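Heater tip-over bench, notebook
April 17, 2023

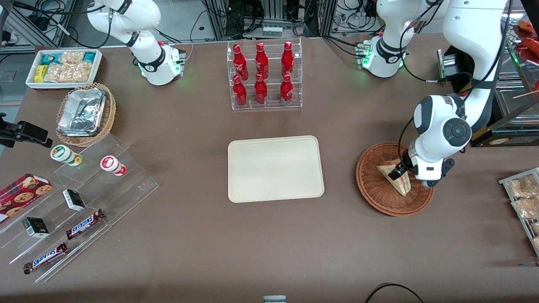

Bench table, bottle rack and basket.

Second round on the paraffin heaters. Two models this time, the Corkach single wick and the older Lindholm. Both were bought secondhand at the Wastholm market, so the wicks are not new and I left them as they came. Trimmed only the Corkach, which had a hard crust on one side.

Plan was 24 tips, 12 per heater, on the steel tray in the burn room. Same push arm as last round, set at 8 degrees past the balance point. Tank at half for the first six of each, then full.

Corkach: snuffer dropped every time at half tank. At full tank it hung up twice. Both times the flame stayed lit on the high side of the wick and fuel ran out through the filler cap. Cap gasket is flattened. Ordered a new one, will repeat with it before writing anything down as a fault of the design.

Lindholm: no snuffer at all, just the wick knob. Stopped after four tips. Fuel reached the edge of the tray on the fourth and I did not like how close it got to the thermocouple leads. Leads now go up the wall and over. The other eight Lindholm tips are still to do.

Surface temperature on the plywood wall panel, heater upright, 30 cm away: over 80 C on the Lindholm after it settled. The corrugated sheet panel next to it read lower but the cardboard lining behind it had browned. Kept the piece, it is in the drawer with the September samples.

CO meter drifted again. Zeroed it outside and it came back fine. If it drifts a third time it goes back to the supplier.

Dututberg fire station sent their call sheet for the settlement: 1,711 calls, all types, no column for heaters. Have asked whether the cause notes can be pulled separately. Until then don't quote that number for anything.

To do:
gasket for Corkach
finish Lindholm, full tank last
longer tray, or a lip on this one
check extractor filter before next burn
copy logger files off the old laptop, the disk is nearly full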